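Katene Maple Board, Large

Solid maple work and serving board, oiled finish
Made by Skemaletti
Item no. KT-710

Overview

The Katene is a flat, heavy board cut from hard maple and glued up from several planks. It has no juice groove, no handles and no feet, so both faces can be used. Most customers buy it for bread and pastry. It also does well as a craft board, a plant stand or a base for a desk lamp.

Maple is a dense wood with small pores. It takes knife marks slowly and does not hold smells the way softer woods do. The color starts out pale and turns a little warmer over the first year or two, faster if the board is kept near a window.

Grain and color

Every board is different. We do not sort the planks for even color, and small knots, darker streaks and wavy grain are all considered normal. Boards with open cracks or loose knots are held back at the workshop and sold as seconds when there are enough of them.

If you are ordering two or more boards to sit side by side, write "match" in the order notes. Davina Forsyth in the packing room will pick boards that are close in tone. An exact match cannot be promised.

The seams between planks can be seen on the surface. They are glued under pressure and sanded flush. A seam you can feel with a fingernail when the board arrives is a fault, and we will replace the board.
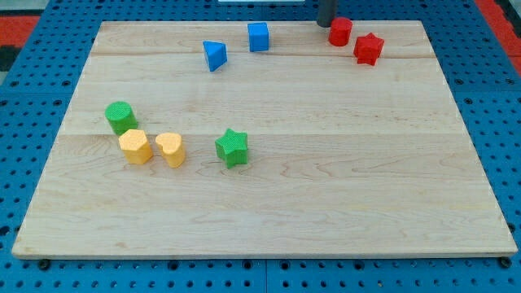

Size and weight

Length: 710 mm
Width: 300 mm
Thickness: 40 mm
Weight: varies with the wood, see the label on the carton
Edges: lightly sanded, square corners

Please measure your counter before ordering. The large board will not fit in most sinks, and some buyers find it easier to live with the medium size, sold under the name Asitz.

Finish

Boards leave the workshop with two coats of Drova board oil, which is a food-safe mineral oil with a small amount of beeswax. There is no varnish or lacquer. A new board may leave a trace of oil on paper or cloth for the first few days. Wipe it down with a dry towel and leave it standing on edge overnight.

Care

Wash by hand with warm water and a little dish soap, then dry both faces. Do not soak it and do not put it in a dishwasher. Store it upright, or flat with air on both sides. A board left flat on a damp counter will cup.

Oil it once a month at first, then whenever the surface looks dry. Use a soft cloth, work along the grain and wipe off what has not soaked in after 20 minutes. Cooking oils such as olive or sunflower turn sticky and are not suitable.

Light stains can be taken out with coarse salt and half a lemon. For deeper marks, sand the whole face with 180 grit paper, finish with 240, and oil again.

Shipping and returns

Orders placed before 2 p.m. are packed the same working day. The large board ships in its own carton and cannot be combined with glass or ceramic items. Unused boards can be returned within 31 days. Custom sizes and engraved boards are made to order and cannot be returned unless faulty.

Custom sizes are quoted by Finlay Rennie. Send the length, width and thickness you need through the contact form, along with your zip code. The custom list is closed in April while the planer is serviced.

Also available

Asitz Maple Board, Medium
Drova Board Oil
Drova Sanding Pack, 180 and 240 grit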